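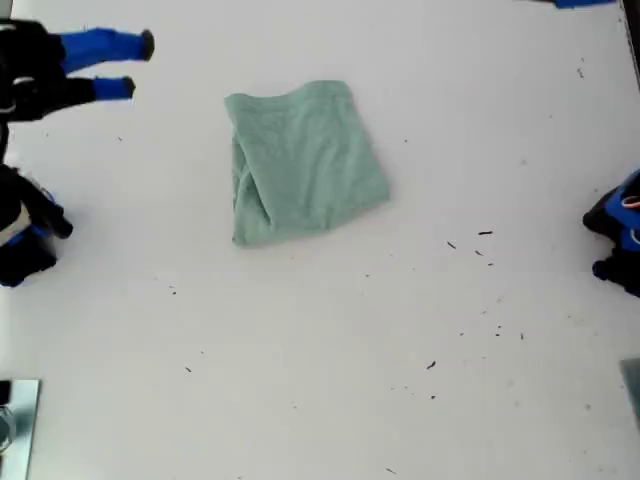
Hedge work at Comlow first as it's the most urgent. Client wants the laurel along the back lane down by a third before the end of November, and the neighbour wants it left alone. Title plan says it's ours to cut up to the ditch, neighbour says the line is the old fence. No cutting on the lane side until we have it in writing. While we were on neighbours, the complaint about mess in the downstairs loo at Comlow was raised again. Agreed crews bring their own towels, folded and left on the side like the pale green one, and don't use the client's. Boots off at the door, same as before.

Minutes of last meeting - agreed, one correction. The chipper hire was for 4 days, not 3. Invoice already paid on the right number.

Lenihan oak. Report back from the tree officer. Crown reduction allowed, felling refused. Client not happy, may appeal, that's for them. We can do the reduction once the leaves are off. Dead limb over the drive can come out now under the exemption but photos to be taken before and after and five days notice given to the council first. Office to send the notice. Rope off the drive on the day, last time a delivery van came straight through.

Ash at Meva. Over 40 trees on the survey, most showing dieback. Too brittle to climb, so platform only. Ground is soft at the bottom end and the platform hire people want a site visit before they'll quote. Road closure needed for the ones on the bend. Application takes weeks so it goes in now, even without a start date. Bat check still outstanding - chase.

Chippings. Yard is full again. Allotments will take two loads if we tip at the top gate. Rest to go out at 85 pounds a load delivered, or free if collected. No conifer in the allotment loads, they were firm on this.

Zolico saws. Both back from repair, one still cutting out when hot. Send back, don't let them charge twice. Discussed switching to battery for the small saws, left over to next time, no prices yet.

Training. 3 climbing tickets need refreshing before spring. Aerial rescue practice at the yard, 8am start, everyone who climbs and everyone who grounds for a climber. Bring own harness and recieve the new check sheet on the day.

AOB. First aid kit in the tipper is out of date, replace. Key for the fuel store is missing agian, spare is in the office drawer and has to be signed for.

Closed 6.15pm. Next meeting same time next month, at the yard.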